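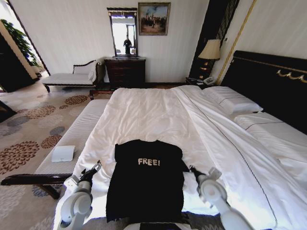 According to Haris Grgić, I have been unfair to hotel loyalty programs. He wrote in after my May post to say that his free night in Stekdale cost him nothing and that I should try one before complaining again.

Fine. I joined the Prins program, stayed the required 18 nights for work, and got my free night. I picked Gerach. The room was free. The "destination fee" was not, and neither was breakfast, which paying guests on the same rate plan got thrown in. I paid $241 over the year in fees I would have skipped at the plain little motel across the road.

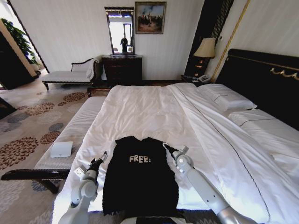 I also booked the pricier room more than once to keep my status, so add that to the bill. Status got me a later checkout, 2 bottles of water and a card with my name spelled wrong. When I asked at the desk if the late checkout was guaranteed, I was told it was "subject to availability" - the same answer anybody gets for asking nicely.

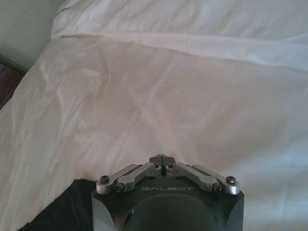 Then there are the points. I had 664 left over after the free night. The cheapest thing in the catalog was a luggage tag, and I was short for that too. The points expire if I don't book again within the year. I wonder how many people pay for a night they don't need to save a tag they don't want.

Haris says Cusness is different because the hotel there is run by a local family and they waive the fee. Maybe so. I looked at the booking page and the fee was still listed in small gray type under the total.

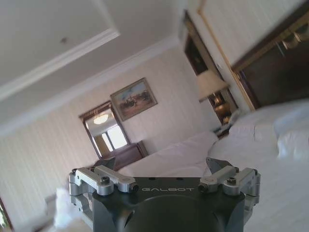
I've written to the hotel to ask which of them is right. No reply so far. My membership runs until May and I don't plan to renew it.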